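Skemine Hand Gripper, replacement finger set (pair)
Part no. SK-638
Wikström Tools / Grippers / Spares and repairs

In stock at Trerneck. Ships in 4 working days.

NOTICE, updated Friday, August 9, 2019

Please read before ordering, and before using any finger set you already own. Sets with serials below 1,019 have a fault in the left finger. The pad screw can back out under load. When it goes, the pad tips forward and the finger no longer closes square. You get a weak grip on one side and a normal grip on the other. Things drop.

First reports came in June from the Skavascombe workshop. A full bottle went down onto a bench, then a dish the next morning. No injuries. We pulled the stock the same week and went thru every returned set on the bench.

What we found: screw was fitted dry at the factory. No threadlock. Vibration does the rest. Right finger uses a longer screw and has not shown the problem, but check it anyway.

What to do
Stop using the set. Check the serial, inside face of the housing, small print, use a flashlight. Below 1,019: send back for a free swap, we pay the shipping both ways. 1,019 and up: fine to use, still check the screws every 100 hours.

Do NOT just tighten the screw and carry on. Several customers did and it came loose again within days. Don't glue the pad either, we can't service a glued finger and it voids the swap.
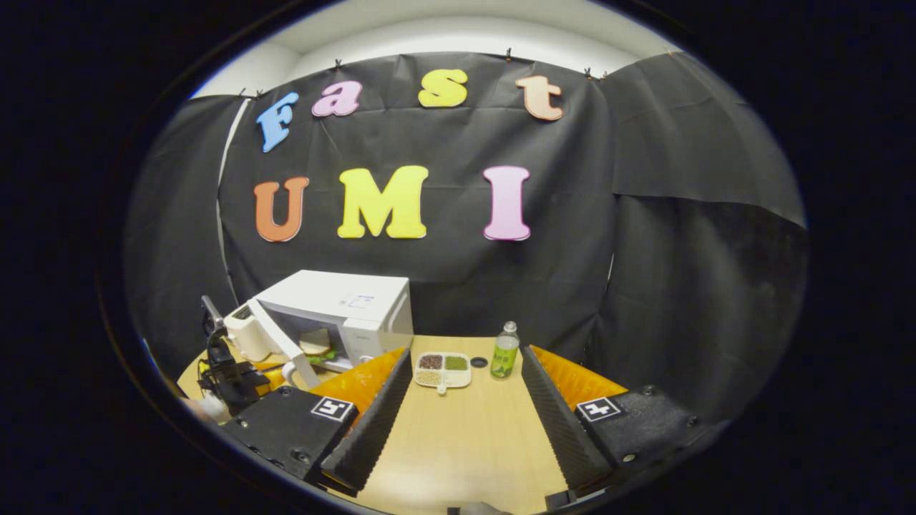 Grip loss matters most with anything open or full. A pad that tips will let go of one side first, so the load swings before it falls, and whatever is in it ends up on the table. Flat bottomed things are the worst because people trust them. A divided tray with beans in one compartment and grains in the next is a good case, short handle, weight out at the far end, all the pull on one finger. Same goes for a bottle with the cap on, less mess but it rolls. Until your set is checked, no glass, no hot food, nothing over anyones feet.

Quick check, takes a minute
Open the fingers all the way. Push each pad sideways with your thumb. Any movement at all = fail. Close slowly on a sheet of paper, pull the paper. Should hold the same on both sides. If it slides out easier on the left, stop there and contact us.

In the box
One left finger, one right finger
Orange ribbed pads, fitted
Dark gray inner strips, fitted
Housing screws
Marker stickers, one for each finger
Hex key

Marker stickers are not fitted on spares. Put them on after the fingers are mounted, flat, no bubbles. If you swap fingers, run calibration again. A crooked sticker gives a bad opening width reading and looks a lot like the pad fault, we've had a few sets sent back for just that.

Fits
Skemine hand gripper, current body. Does not fit the old short body, wrong hole spacing. Adapter plate is discontinued, sorry.

Returns
Fill in the swap form, put the serial on the outside of the package. Both fingers please, not only the left one, they are matched as a pair. Keep your hex key. Swaps go out the day yours arrives, if it gets to Trerneck before noon.

Bought from a reseller? Still covered. Send it to us and not to them, its faster.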